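Pets & People Community Help
Dogs > Behavior and Training

Older dog won't settle at night since the move

Posted by Fahad Minhas
279 views

We moved in April from a ground floor apartment to a two story house in Stunau. Our dog Rodora is a twelve year old spaniel cross. We have had her since she was a puppy and she has slept through the night her whole life until now.

Since the move she goes to bed fine at 10, then gets up at 2 or 3 in the morning and walks. She goes down the hall, into the kitchen, back to the bedroom door, and stands there. If I get up she wags her tail and looks at me. She doesn't want to go out, or if she does go out she stands on the step and comes back in. After that she pants for a while and lies down, and then it starts again an hour later.

What we have tried so far:

Her old bed in the bedroom, then her old bed in the living room.
A longer walk in the evening.
Leaving the radio on low.
Moving her dinner from 5 to 7.

None of it made much difference. The radio might have made it worse. She weighs 34 pounds and has always been a bit greedy, and her appetite is the same as ever. She drinks more than she used to, I think, but the house is also warmer than the apartment was.

My wife sleeps through it. I don't, and I start work at 6. I also have a trip coming up and my sister will be looking after her for four nights at her own place, so I'd like to have some idea what is going on before I hand her over.

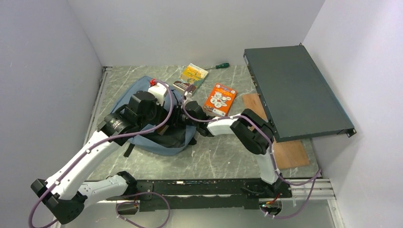
She has stayed with my sister before and was no trouble, but that was two years ago. My sister has a cat. They ignore each other.

Is this just the move, and how long should I give it? She was the dog that got me through a bad couple of years when I was out of work and I don't like seeing her unsettled. I can put up with being tired if I know it will pass.

Posted by Sulemana
3038 posts

Go to the vet first. I would say that to anyone with a twelve year old dog who has started walking at night and is drinking more. You mentioned the drinking near the end as if it was a small thing, and to me it is the main thing in your post. It can be kidneys, it can be diabetes, it can be Cushing's, and it can also be nothing. A blood test and a urine sample will tell you a lot. Take the urine sample in the morning if you can catch it. A clean soup ladle works.

Before you go, measure what she drinks. Fill the bowl from a measuring jug in the morning, and the next morning measure what is left. Do that for three days and write it down. Vets like a number and it saves them guessing. Don't limit her water while you do this, or at any time.

Ask about pain as well. You went from one floor to two. If she is using the stairs she may be sore by the middle of the night, and a sore dog will get up and walk and pant. My old lab did exactly this and we thought he was losing his mind. He was put on something for his joints and he slept again inside of two weeks. He still had bad nights when it was damp.

The other thing to ask about is what they call canine cognitive dysfunction. It's like dementia in people. Walking at night, standing at doors and looking lost are all part of it. A move can bring it out because the dog was managing by knowing where everything was. There is medicine for it and some dogs do well on it. Some don't.

While you wait for the appointment:

Put a night light in the hall and one in the kitchen. Old eyes don't do well in a dark house they haven't learned yet.
Put a gate across the bottom of the stairs at night, with her on whichever floor you sleep on. I'm assuming you're upstairs. If so the gate goes at the top.
Lay a runner down if the floors are hard.
When she gets up, don't talk to her much. Take her out, bring her back, lights low, back to bed.

About the trip, keep it simple for her. Pack her own food, her own bed and her own bowl, and something you have worn that you haven't washed. Leave the vet's phone number and a signed note saying your sister can approve treatment. If she is put on tablets, start them well before you leave so you know how she takes them.
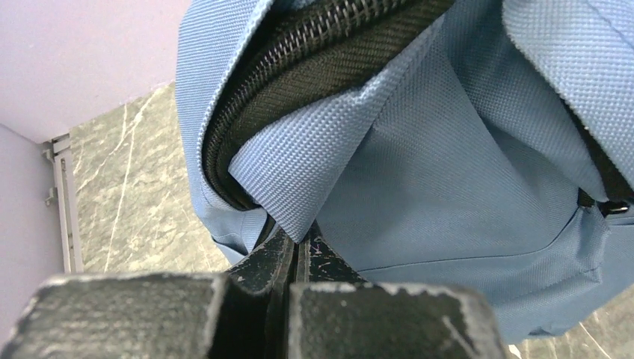
Zipper on a light blue fabric bag.

If the tests come back with anything at all I would ask your sister to stay at your house for the four nights instead. Two moves close together is a lot at that age.

Posted by Bredumard

Ours took six weeks after we moved. He was ten. We did nothing special and he got over it.

I agree about the night light. I wouldn't bother with the gate unless she is falling. We tried one and he barked at it.

With the evening walk, maybe go shorter. We found if he was overtired he was worse.

Posted by Fahad Minhas

Thank you both. I measured the water yesterday and she went through a lot more than I expected, so I have booked her in for tomorrow at 9:20. The whole visit with bloods is going to be 200, which I can manage.

We are upstairs, yes. She does use the stairs, and now that I'm watching she takes them slowly going down. I've put a lamp on in the hall for tonight. My sister says she can come to us if needed, but she would have to bring the cat.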